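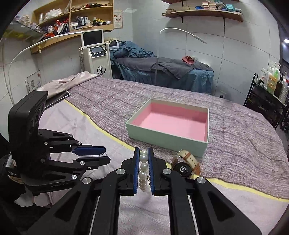 Finance at Jamport wrote back on the first draft that a hand-held gripper with soft pads wears out like a tool, so it should be budgeted like a tool, with the pads listed as a consumable and kept out of the capital line. The plan below follows that reading.

Jamport Grippers: equipment plan and data card
Version of April 2020

Scope
This file covers purchase and upkeep of hand-held parallel grippers used to record small-object handling. Objects include jewelry, watches and open boxes. Recording sites are working rooms with their own furniture left in place. Arm-mounted grippers are budgeted separately under Galanis.

Contents
plan.csv: one row per purchase line
pads.csv: pad changes by gripper serial
sessions.csv: session log, joined to pads.csv on serial

Capital lines
Gripper, hand-held, two-finger: quoted by Hareck at 923 dollars per unit. Buy in pairs. A single unit can't be used for two-handed tasks, and mixed pairs have given us calibration trouble.
Camera module and mount: quoted separately by Zornent. Order with the gripper so the bracket matches.
Storage: 1000 dollars, one time, for the whole project.

Consumables
Ribbed finger pads, blue: 40 dollars per set. Change after 700 closures, or earlier if the ribs are flattened. Thin items such as strands and clasps show pad wear sooner than boxes do.
Linkage screws: keep one spare set per pair. No price yet.
Cables: replace on fault.

Known gaps
Shipping is not included in any line. Closure counts are typed in by operators and run low on long sessions. The Hareck quote lapses in September and has to be requested again before a second order. Repair time is unknown; the plan assumes one spare pair on the shelf.

Changes
0.3 pads moved from capital to consumables
0.2 Zornent mount added
0.1 first draft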